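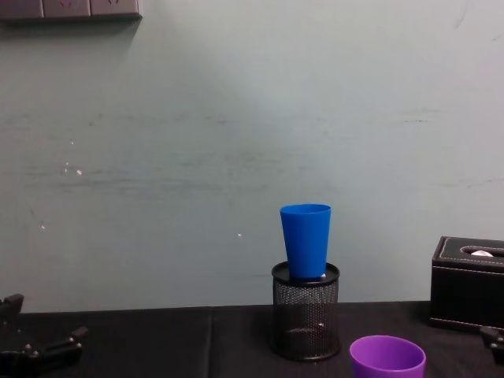 Kulkarni Manipulation Group - Teleoperation Team

vustusgate-cups: data card

Summary
Two-arm teleoperated demonstrations of tabletop cup handling, recorded for imitation learning. The set holds 2,779 episodes. Each episode is one attempt at one instruction, driven by a human operator through a pair of leader arms. No scripted motion is included.

Maintainer: Usha Rao
Last revised: 9th August

Workspace
A table against a painted wall, covered in black cloth. Objects are a black mesh pen holder, a blue plastic cup, a purple plastic cup and a black tissue box. The blue cup may start or finish on top of the pen holder. The tissue box is a distractor in all cup tasks and should not be moved. The cloth has creases and its position was not fixed between sessions, so don't use it as a reference for calibration.

Tasks
There are seven instructions, stored as plain text in tasks.json. They cover placing a cup on the pen holder, taking it off, moving a cup left or right, and handing a cup from one gripper to the other. Almost 2,000 episodes use a single arm. The idle arm is still logged, and its gripper can come into view at the lower corners.

Recording
Leader arms are Plillitz units, mapped joint to joint with no scaling. The operator starts and stops each episode with a foot pedal. Joint positions, gripper opening and commanded targets are written with a shared clock. Video is from one camera at chest height, looking across the table to the wall. Objects near the front of the table are often only partly visible.

Layout
episodes/ - one folder per attempt, with state.csv, command.csv and video
tasks.json - instruction text and task number
labels.csv - outcome, operator code, active arm
splits/ - train and held-out lists

Labels
Outcome is success, failure or aborted. A cup that is still standing on the pen holder when the pedal is released counts as placed, even if it is off centre. Aborted episodes are kept but left out of both splits.

Known issues
- Gripper opening is logged in raw counts. Run convert_grip.py before training.
- Operators differ in speed. Normalise by episode length or filter by operator code.
- Grey level of the wall varies with the time of day.
- Some early episodes have a pause before the first movement. These have not been trimmed.

Changes
Handover tasks were added in this revision. The next release is planned for October and will include Noltetti wrist force readings for new episodes only.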